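Mindance
Home Products Kits Service Support Contact

April 14, 2024
By Paavo Laaksonen

Rutirberg Household Task Kit for two-arm robots

The Rutirberg kit is a set of kitchen tasks for laboratories and companies which already have a robot with two arms and want to teach it ordinary work at a table. We sell the kit as one package: the objects, the written task cards, the recording software and two days of help from our engineers. The robot itself is not included. Many customers ask this in the first e-mail, so I write it at the beginning.

We started the work on this product after a visit to a customer who had bought very good arms and very good hands, and then used four months to decide what the robot should do with them. They bought objects from different shops, wrote the tasks in a spreadsheet, and changed the spreadsheet every week. When the first training was ready, the early recordings did not match the late ones any more. The kit is meant for teams in this situation. It gives a fixed starting point, and you can build your own tasks on top of it later.

What is in the package

The kit comes in two gray transport boxes. The first has the objects for the table, and the second has the electrical parts and the spare pieces. In the boxes you find:

- a two-slot toaster with a plastic body
- flat trays with a raised rim, in different colors
- plates, cups and bowls of plastic
- practice bread slices made of soft foam, for the first sessions without heat
- a switched power outlet with an emergency stop button
- 39 printed task cards, also delivered as files
- a license for the Rissanen recorder, for one workstation

The objects are normal household goods, chosen so that a replacement is easy to get. We keep the same models in our store for the whole time of your service agreement. If a tray breaks, you order one tray and you do not need to buy a new set.

How the task cards work

Each card describes one task from start to end. It says where the objects stand at the beginning, what the robot should do, what counts as finished, and what counts as a failed attempt. The text is short and it is written for the operator, who may be a student or a technician and has maybe never worked with a robot before.

The cards are divided into levels. On the first level the robot moves one object with one hand, for example a cup from the left side of the table to the right side. On the second level both hands are needed. On the third level there is a device which does something by itself, and the robot must wait for it or react to it. The toaster belongs to this third level.

I want to say a little more about the toaster cards, because customers find them the most difficult and also the most useful. A slice of bread is light and soft, and it changes when it is heated. The fingers must hold it firmly enough to lift it, but a strong grip leaves a mark or breaks the crust. The slot is narrow. The metal near the slot becomes hot, so the path of the fingers matters more than in the other tasks. And the robot has to keep its hands away while the bread is heating, which sounds simple, but a policy trained only on movement does not easily learn to stay still.

For the toaster cards we recommend a plain white table, with the toaster in the middle and turned a little to one side, and the tray flat on the right. With one slice in the toaster and the elements glowing, both hands stay in the air at the sides, the right one over the tray. 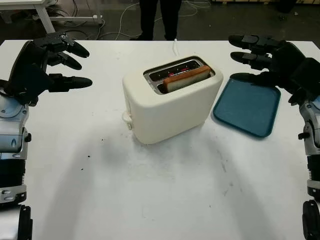

The Rissanen recorder

The recorder is the software part of the kit. It takes the camera pictures, the joint positions and the commands of the operator, and writes them to one file with one common clock. The operator starts and stops with a foot pedal or with a key. After each attempt the program asks for a result: finished, failed or not usable. This takes a second, and it saves much sorting later.

You can connect up to 20 signal sources to one workstation. In our own test room we use much less than this. The files are in an open format and you can read them without our program, also after your license has ended. We do not send your recordings anywhere. If you want our support to look at a file, you must upload it yourself.

There is one limitation I should mention. The recorder does not work well over a wireless network. It will run, but the pictures arrive with an uneven delay, and the training suffers. Please use a cable between the robot and the workstation.

What your robot needs

The kit was made with two-arm robots in mind, with hands of three or more fingers. It also works with simple parallel grippers, but then you should leave out the cards for which the hand must change its grip. These cards are marked with a small letter G in the corner.

The arms should reach the full table when the robot stands at one long side. A camera at the head is required, because the cards assume a view from above the table, with both hands in it. Cameras at the wrists are a good addition and the recorder supports them. For the heat tasks the fingertips should tolerate short contact with a warm surface. Ask the manufacturer of your hand about this before you order, as we cannot test every model.

If you do not have a robot yet, our sister product Dalmont is a rental stand with a table, lights and camera mounts, and our sales people can tell you which arms fit on it. Dalmont is ordered separately and has its own page.

Safety

A toaster is a real heating device and must be treated as one, also in a laboratory. The switched outlet in the kit cuts the power when the button is pressed, and it also cuts the power by itself when a time limit is reached. You set the limit with a dial on the side. We deliver it with a short limit, and I ask you to leave it so for the first weeks.

Some rules from the manual, which is longer:

- One person stays near the emergency button during each heated attempt.
- The toaster stands on the table without cloth or paper under it.
- Crumbs are removed from the toaster every evening, after it has been unplugged and has cooled down.
- The foam slices are never used with the power on.

The last rule is printed in red also on the bag of the foam slices.

Installation and training days

Two of our engineers visit you for two days. On the first day they install the recorder, check the clock of every camera and place the table marks. On the second day they train your operators with the first level cards and, if the time is enough, with one toaster card. We have noticed that the operators learn faster when they begin with the foam slices and do the whole movement slowly, many times, before any heat is used.

Travel costs are added to the price according to the distance. Inside the country they are a fixed sum, which you find in the offer. A remote installation by video is possible and cheaper, but then you have to place the table marks by yourself with the paper template.

Experience from the first customers

The first kits went out in September, and we have changed several things after the comments. The old task cards had a long paragraph on each side, and the operators did not read them. Now the main steps are in large letters and the explanation is on the back. The trays were first all white, which was hard to see on a white table, both for the people and for the cameras. The colored trays solved this.

One thing we have not solved well is the bread. Fresh bread is different in every shop, and a thick slice can stay stuck in the slot. Some teams keep a frozen supply from one bakery and thaw it before the session. Others want the variation and buy a different loaf every time. Both ways are fine, but write in the notes field of the recorder which bread you used. It is annoying to find out this information half a year later – I have tried.

Ordering

The kit is available in one version only. The delivery time depends on the stock of the outlets, which come from a separate supplier, and we confirm it with the offer. The service agreement is for one year and includes updates of the recorder, new task cards when we publish them, and replacement objects at a reduced price. Schools and universities can ask for the education price with a letter from the department.

If you want to see the task cards before the order, write to our support and ask for the sample set. It has five cards from different levels, and one of them is a toaster card. Please tell which robot and which hands you have – then we can also tell you which of the G cards are worth trying.

Previous product Next product Back to Kits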